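Hymn Sing Nights - Your Questions

Quick answers, typed up between services. If yours isn't here, email the Endier Street office and we'll add it when we can.

What is it?
An evening of congregational singing. No sermon, no offering plate, no band up front. People call out a hymn, we sing it, someone calls the next.

When?
First Monday of the month, 7 pm, Jumis Hall. Next one is Monday, October 4, 2021. Doors open half an hour before. We finish when the voices give out, usually before nine.

Do I have to be able to sing?
No. Read music? Also no. Plenty of us just follow whoever is beside us.

Which hymnal do you use?
The Zalewska Hymnal, the blue one, 600 hymns. We own 69 copies, so share if it's a full night. Bring your own if you have one but check the numbering, the older printing is out by 2 after the Advent section.

Can I request something that isn't in the book?
Yes, if it's out of copyright or covered by our licence. Send it a week ahead so we can print the words. Turning up with one photocopy for the whole room doesn't work very well.

Is there somewhere to put rubbish?
Lozenge wrappers, old word sheets, tissues: in the bin please, not in the pew racks. We find them in March.

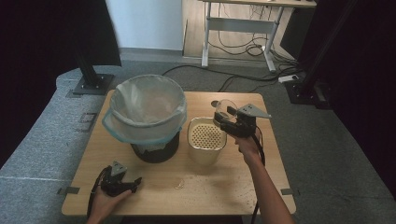
Lined bin on the table, with a cream container next to it.

Why so few modern songs?
Mostly practical. A lot of newer worship music is written for a solo voice and a band, and it wanders about in range. Hard going for a room with just a piano. We do sing some. Nobody minds a good tune from last year.

Organ or piano?
Piano. The organ is waiting on repairs and we don't have a date. Please stop asking the pianist.

Four-part harmony?
Go for it. Altos tend to sit on the left, basses at the back, but theres no rule. Tenors always welcome, we are short. 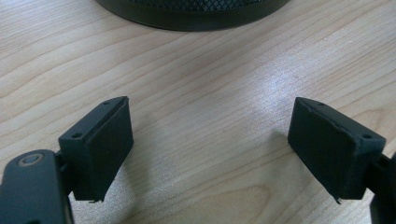

If you want to learn your part beforehand, the practice tracks are on Plallo under our church name. Free, no login. Sound quality is not wonderful on the first few, we got better at it.

Can I bring kids?
Please do. They get first pick of the opening hymn. Colouring sheets at the door. If somebody gets restless the foyer has a speaker so you wont miss anything.

I go to a different church, or none. OK?
Of course. Half the regulars belong to other congregations. We won't ask you to sign anything.

Parking?
Behind the hall, enter from the lane. Leave the two spaces by the ramp for those who need them.

Do you record it?
No. People sing louder when they know it isn't going online.

Supper?
Tea and a biscuit afterwards. A plate to share is appreciated, label it if there are nuts.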